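The Working Life of a Metal Bin

Sheet-metal bins are among the least discussed pieces of equipment in any works, and among the most heavily used. They are bought in small numbers, kept for decades and moved from department to department until their original purpose is forgotten. In October 2022 the Fabbri works began a review of every open bin on its sorting floor, the first such exercise since the building was extended. The review considered shape, surface, drainage and cleaning, and its findings have since been adopted as standing practice.

The works receives mixed small parts from repair shops and assembly firms across the region. Consignments include circuit boards, short lengths of wire, fixings, plastic housings and a good deal of packaging that ought to have been removed before dispatch. Everything passes through an open bin at least once, and most of it passes through two.

A shape with a purpose

Visitors often assume that a bin is simply a box. The older patterns on the sorting floor were exactly that, with upright walls meeting the floor at a right angle. Small items lodged in the corners and had to be prised out at the end of each shift. The pattern now in general use has walls that lean outwards, so that light pieces slide down to a flat floor where they can be reached.

Ilaria Fontana, who has managed the sorting floor for nine years, was responsible for the comparison between the two. Over one working period, her staff recovered 70 stray items from the corners of the upright bins and 3 from the sloping ones. "We had grown used to the tapping and scraping," she says. "It had become part of the day, and we had stopped seeing it as time lost."

The slope has its costs. A flared bin takes up more floor space than an upright one of the same depth, and it does not stand as closely against its neighbour. The works gave up one storage bay to accommodate the change – a decision that was debated at some length.

Reading the surface

Bare metal keeps a record of its use. Paint was tried on a batch of bins supplied by Vandov, and was abandoned when flakes of it began to turn up among the sorted parts. The bins have been left unpainted ever since, and their walls have become a useful guide to how they are being filled and emptied.

Nilton Betancur maintains the bins and keeps a written card for each of them. A wall that has been rubbed bright tells him where contact is greatest. Deep vertical scratches suggest sharp-edged items travelling down the slope, and a dull, mottled floor is regarded as normal wear. He does not polish the metal, and he discourages others from doing so. "If you take the marks away, you take away the history," he explains. "I want to know whether a scratch is old or new."

Burrs are another matter. Any raised edge is filed down on the day it is found, and the bin is withdrawn until the work has been checked by a second person. Of the 74 bins examined during the review, most needed only light filing along the upper edge.

The last few pieces

The greatest difficulty in emptying a bin comes at the end. A full bin can be worked quickly, as there is always something within reach. When only a handful of pieces remain, they lie flat against the metal or under one another, and clear plastic is the worst offender. It catches the light in the same way as the bare floor, and small parts are easily hidden in its folds.

Fontana's instructions therefore call for packaging to be lifted out on its own and shaken gently over the bin before it is discarded. Boards are taken next and laid flat in a tray. Wires and small loose parts are left until last, when there is nothing for them to catch on.
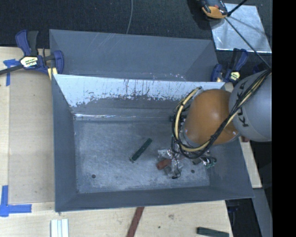 Cleaning and storage

A bin is considered empty only when its floor can be seen from corner to corner. It is then brushed out with a soft hand brush, wiped with a dry cloth and left uncovered. Water is not used on the sorting floor. Dust from the brushing is collected separately and weighed once a month, and the figure is entered on the bin's card.

Spare bins are kept upside down on low racks made by Imitz, which can hold up to 40 of them. The racks stand away from the outer wall, where condensation was a nuisance in previous winters. Replacement bins are now ordered from Fekier to a single drawing, and the remaining upright bins will be moved to the yard next June to hold scrap timber.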